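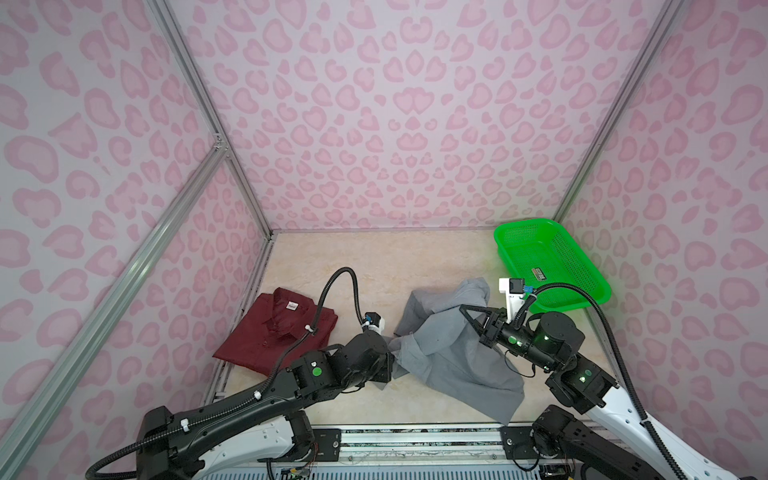
How to fold a long-sleeved button-up shirt for shelf storage

Length of job: under a minute per shirt once the sequence is familiar. You need a flat surface wider than the shirt with both sleeves out. A folding board is optional.

Preparation

Fasten the top button, the third button and the last one. The remaining buttons can stay open. Turn the cuffs down and leave them unbuttoned. If the shirt was just ironed, let it cool on a hanger for 9 minutes before folding, as warm cotton takes a crease quickly.

Folding

1. Lay the shirt face down with the collar away from you. Smooth the back from the yoke to the hem.
2. Fold the right side in toward the center. The fold line should start halfway along the shoulder seam and run straight to the hem.
3. Turn the sleeve down at the shoulder so that it lies parallel to the fold. The cuff must not extend past the hem. If it does, double it back.
4. Repeat on the left side. Check that both edges are parallel before going on.
5. Fold the tail up by the width of one hand.
6. Bring the lower half up to the base of the collar and turn the shirt over.

Adjusting the width

Fold width is set in step 2. For narrow shelves, start the fold closer to the collar. Keep the same starting point for every shirt in a stack, or the pile will lean.

Common faults

Collar flattened on one side: the top button was left open.
Ridge across the chest: the sleeves overlap at the center. Repeat step 3 with a steeper angle.

Linen and heavy flannel do not hold this fold well. Hang them.

Page maintained by Lensa Chala. Corrections to the step order from Normunds Pētersons, August.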